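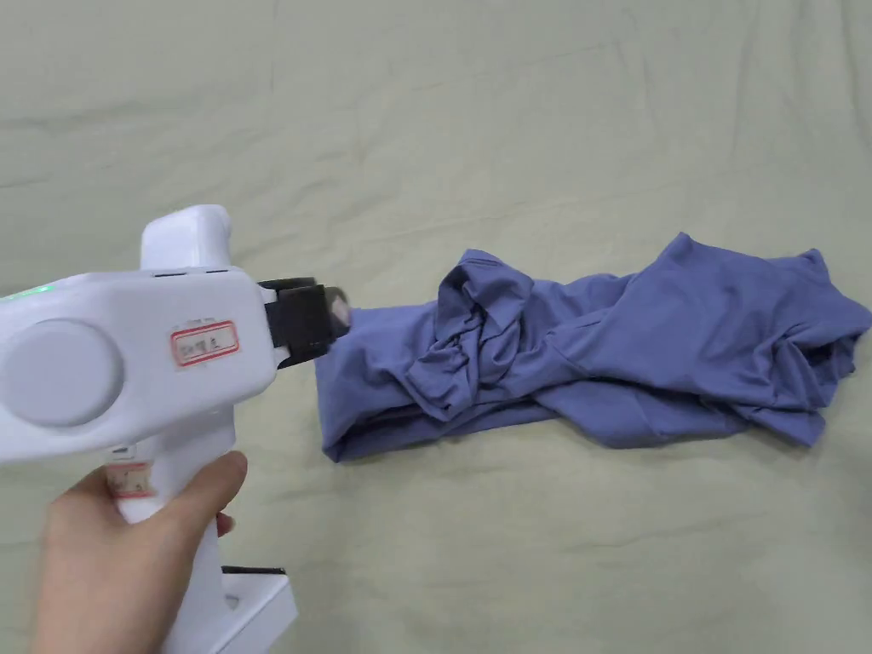
White hand-held gripper, held by the handle, label side showing.

June, shop notebook, page carried over from the Larnley flooring job

Picked up at 7:30. Second bunk of Larnley pine off the stickers and onto the infeed side. Joist stock, old growth, resaw faces still rough. Bunk holds 1,000 board feet on the ticket. I haven't tallied it against the ticket and won't until it is surfaced, as the first bunk lost more to end checks than the ticket allowed for.

Meter readings before milling, pins across the face, heavy end first. Boards from the outside of the bunk are where we want them. Boards from the middle courses read two points higher and the spread within one board is worse than the spread between boards. Stickers in the middle courses were not lined up over the bolsters. Restacked those courses with a fan on the end and will read them again before anything else is done to them. Do not mill from the restack, it has blue chalk on the ends.

Metal. Wand over both faces and both edges, every board, then again after the nails are out. Cut nails mostly, shanks broken below the surface where somebody pried instead of pulling. The wand reads a stain as nothing and a shank as a clear tone, so the black halos by themselves are not a reason to reject. Three boards with shanks too deep for the hollow punch went to the short pile to be cut around. One spike was on an angle and came through at the edge where the groove would have been. The wand had missed it on the face pass. Edge passes stay in the procedure.

Planer. Musier head, carbide inserts rotated to the second edge before starting. Light passes, pith side down first. Pitch built up on the bed rollers after the first dozen boards and snipe got worse at the same time. Cleaned the rollers, snipe went back to normal. Log entry for the Musier should say clean at every insert check – the card on the machine still says end of shift.

Infeed table was low at the outboard end. Shimmed it and checked with the long straightedge. Stock over ten feet had been lifting off the bed as it left the roller, and I had been blaming the stock.

Width sort. Van der Merwe want random width, no board under the narrow size on their drawing, and no more than one narrow board in any run of four. That is a layout matter and they will do it on site, but we have to send enough wide stock for it to be possible. The middle width is running long and the wide is running short. Hefin Phillips suggests ripping nothing further until the whole second bunk has been surfaced, then deciding. Agreed. The rip saw is locked out until then and the tag is in his name.

Tongue and groove samples. Ran six offcuts through the matcher. Fit by hand was tight on the first two, then correct after the groove cutter was moved out one thin shim. Tongue shoulder on the back is relieved as drawn. Chipping at the top edge of the groove wherever a knot sits within a finger width of the edge. Slower feed helped. Backing the knot with thin glue before the cut helped more, but it takes time and I don't want to price it in without asking.

Finish samples. Tenura oil, clear, on three surfaces: planed, planed and brushed, and planed then sanded to 100. Also one at 50 grit for comparison, which took up oil unevenly and left the scratch showing across the earlywood. Sanded to 100 is the most even. Brushed sample is darker than the client's approved piece. Second coat on all of them tomorrow, then out of the window light – last time the samples ambered on the sill and we ended up matching to the wrong color.

Yield. The order is 2,000 square feet finished. First bunk by itself will not get near that, and the second only if the restacked courses come down flat. Asked Larnley whether the third bunk in the open shed is from the same building. If it is from the loading dock it has creosote on it and is no use to us.

To do
Re-read the blue chalk boards, same pins, same positions
Tally surfaced stock by width, separate sheet for shorts
Order groove cutter shims
Rewrite the Musier card
Ask Van der Merwe about face-filling open nail holes or leaving them, drawing doesn't say

Stopped 4:15, dust collector bag full.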